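How to run a robot open day without losing the audience by the second can

Reading time: 4 minutes

We've done our open day at Flumance twice now, once in June and once last week, and the second went a good deal better than the first. If you have a robot, a table and a door the public can come through, what follows may save you some blushes.

1. Pick a task people can explain to their children

Our first visitors got a talk on grasp planning. It had 48 slides. Minttu Pelkonen, who wrote them, now accepts that 30 people looking for the toilets is a form of feedback. This time we said "the robot is going to pick things up off the table" and left it there.

2. Use things from the kitchen

Machined test blocks make visitors feel they've wandered into an exam. Put out objects they have at home, in different sizes and colours, and don't tidy them into rows. A drinks can is a good opener: everyone knows how easily one dents, so everyone leans in.

3. Rehearse on the actual table

Not on the one upstairs, which is 86 mm higher. Ask me how I know. Set the arms going at a tenth of normal speed and watch the wrist camera while they come in, stopping before anything touches. You want to see where every finger is going to pass, including the ones you aren't thinking about.

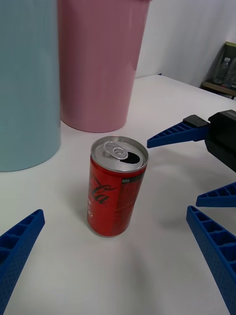 With the Coca-Cola can, the tip to watch was the upper one on the right, up by the lid. There's very little room there, and an opened can is an unforgiving thing to nudge. The ribbed plastic fingers forgive a bad approach up to a point. Find that point before the doors open.

4. Put the screen where the crowd is

Turn the wrist camera view round to face the visitors. They would sooner watch that than the robot, which is mildly insulting to the robot but very good for the queue.

5. Tape a line on the floor

Then tape another one further back, as the first will be treated as a suggestion. Whoever holds the stop button does nothing else. They don't answer questions, and they don't hold anyone's coat.

6. Let it fail, and keep talking

Somewhere in the afternoon it will miss. Say "it missed", reset, go again. In June I filled the silence with a history of the Hollenstein controller and lost the back two rows. People clap much louder for a second try – I've considered arranging one.

7. Stop while they still want more

Ten minutes a session, then questions. The first will be whether it can iron.

Comments

Amândio Cordeiro: We did the same at Salemano and got the ironing question before anyone had sat down. Agree on the second tape line. We're on three.

Forton_Dave: What do you do about sunlight? Ours is fine until two o'clock and then goes off in a sulk.

Minttu Pelkonen: Blinds, Dave. And it was 46 slides.

Contact us | © 2023 Flumance | Back to top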